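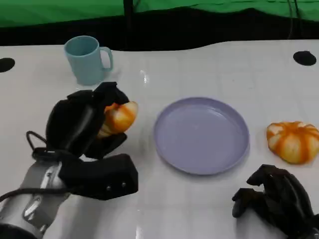
5.3 What the success rate hides

The policy described in Section 4 reaches a success rate of 90 percent on the plate task. We do not think this number should be taken at face value, and we spend the rest of this section explaining why. Some of the objections below were raised by Hertta Rissanen, who scored the trials, and some came out of the scoring sheets once we stopped reading only the last column.

The setup is shown in Figure 1. A two-handed robot works over a white tabletop with a mug, a plate and two toy-like pumpkins, and it is asked to move one pumpkin onto the plate. The training set, which we call Jarketau, holds 1,647 demonstrations of this and closely related tasks. The test consists of 100 trials with the same kinds of objects in new positions.

Figure 1. Tabletop setup. The left hand grips one pumpkin-shaped object; the right hand is held near the table, fingers curled, close to the second. The plate between them is empty.

The first problem is what counts as a success. Our rule was that the object must end up inside the rim of the plate and stay there after the hand lets go. The rule says nothing about how it got there. Of the trials marked as successes, 11 involved a release that the scorer described in her notes as a drop. The pumpkin landed on the plate, rocked, and happened to settle. A light, ribbed object forgives this. We would not expect a full cup to do the same, and we would not want to report both under one heading. If these trials are set aside, the rate falls to 79 percent, and the gap to the Prinovex baseline becomes small enough that we would not defend it with this many trials.

The second problem is the choice of hand. The instruction never says which hand to use. It is tempting to read the policy's choices as a sign that it weighs distance and reach, and an earlier draft of this paper said so. We have taken the sentence out. In the demonstrations, operators nearly always used the hand on the same side as the target, so a policy that had learned nothing except this habit would produce the same behavior. To separate the two accounts one would need scenes in which the nearer hand is the wrong one, for instance with the mug in the way. Jarketau has too few such scenes to test this, and we did not collect more.

The third problem concerns the idle hand. When one hand carries an object, the other tends to stay low over the table in a loose curl. Reviewers of an earlier version asked if this was a form of readiness for the next grasp. We doubt it. The same pose turns up in the demonstrations whenever an operator was attending to the other side, and the policy reproduces it in single-object trials, where there is nothing left to grasp. It also has a cost. A hand held that close to the surface can bump an object that it was never asked to touch, and our scoring rule ignored such contacts unless they changed the final result. We now think this was a mistake. We cannot repair it after the fact, as contacts with other objects were not written down for every trial.

We also have reservations about the visual side of the test. The green backdrop and the white tabletop were kept the same throughout training and testing. The tabletop is glossy and throws back streaks of light, and we do not know how far the policy relies on them. Orange on white is an easy contrast. The Nerness variant, trained with random color shifts, did no better than the plain model, which might mean that color does not matter here or that our test is too gentle to show that it does. The second reading seems more likely to us, but the data do not decide between them.

What remains is a narrower claim than the one we set out to make. With this table, these objects and this scoring rule, the policy places a pumpkin on the plate more often than the baseline does. The gain over the Oksanen controller holds up under the stricter count, and we stand by it. Claims about hand choice and two-handed planning are left out of the abstract. Section 5.4 repeats the comparison with the stricter rule applied to all methods, using only the trials for which the scorer's notes are complete.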